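Lecture 9: Comparing cameras and controllers when the road is simulated
Grondunville, September term
Notes by Anqi Ding, corrected after class

Read before lab: the Qiu handout on closed-loop testing, first half only. The second half is about lidar and we will not get to it.

Last time we finished arm controllers and I said most of the comparison tables you find online are useless, and a few of you objected. I still think so. A table that ranks four controllers by mean error tells you who tuned theirs on the test path. Today we do the same exercise with a delivery cart and a forward camera, and I expect the same trouble.

1. The setup

The cart is a Mateck base, differential drive, with a single camera at the front. We are comparing two controllers on it. One is the plain line-following controller from Lecture 6 with a speed limit bolted on. The other is the predictive controller that Ramiro Cantero's lab section has been working on, which plans a short path and replans at every step. Both get the same camera input and the same goal, a street crossing followed by a stop at the far corner.

Everything is run in the Stornard simulator. I have been asked why, and the answer is cost. Nothing about the simulator makes the result more believable, and I'd like you to stop writing "validated in simulation" in your reports. You tested it in simulation. Say that.

2. What the camera has to work with

The crossing we use is a zebra crosswalk running straight ahead to a corner, ten bars, with a large building to the right and trees to the left. Think about what a lane or crosswalk detector gets from a view like this. The near bars are wide and easy. The far ones squeeze together into thin lines by the curb, and a detector that counts edges will lose them early. The paint is worn through to gray in patches, and the lowest bar is smeared by motion blur. The red on the hanging traffic light is faint. There is a person at the corner, small and dark, and a detector that has been tuned on large pedestrians in the middle of the image may give you nothing at all.
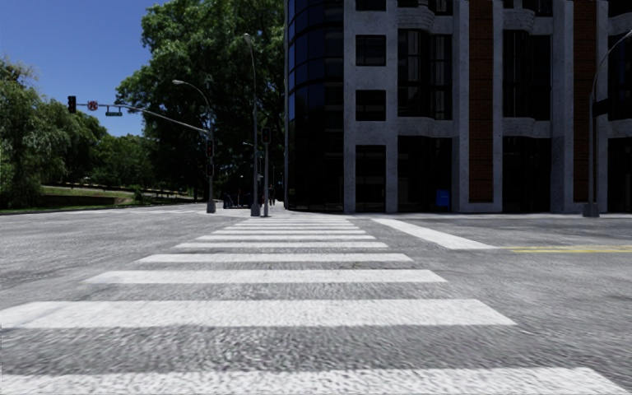
Can a controller be judged separately from the camera that feeds it?
Only in part. You can give both controllers the true position from the simulator and compare them that way, but the ranking may change once the camera's errors and delays come back in, so you need both runs.

Manee Nuchit did exactly that for her project. With true position, the predictive controller won easily. With camera input, its lead shrank, and on the runs with late detections it was worse than the plain one, because it kept committing to a path built on an old estimate. Abbas Shahbazi reran her configuration from a clean install and got the same ordering. That is the kind of check I want to see more of. It took him an afternoon.

3. Numbers, and what to do with them

The full batch was 1763 runs. Of those, 277 ended with the cart stopped short of the goal. The first draft of the report called these "safe stops" and left them out of the average. Please don't do this. A cart that stops in the road has failed the task, and if one controller stops more often than the other, dropping those runs pays it a reward for giving up. Report them as their own line, by controller.

Also report the random seeds. Mingxuan Cui found that 4 of the seeds had been used while tuning the predictive controller, which makes those runs worth very little as a test – they should come out for both controllers, and the write-up should say so.

4. Things I don't believe yet

That rendered blur behaves like real blur. Stornard adds it after the image is made, and the setting has a default that I have never seen anyone justify.

That the predictive controller is "more comfortable." The cart carries boxes. If you mean lower jerk, plot jerk.

That a wider lens would fix the late detections. It could make them worse, as the far bars would get fewer pixels each. We can try it, it's one line in the config file.

5. For lab

Run both controllers with true position, then with the camera, on the held-out seeds. Change one camera setting of your choice and run again. Hand in the plots, the config files and one page of text. In the page, state which controller you would put on the Mateck base and what result would change your mind. "More data is needed" will be returned unmarked.

Bring questions on replanning rate to section, Ramiro has the timing logs.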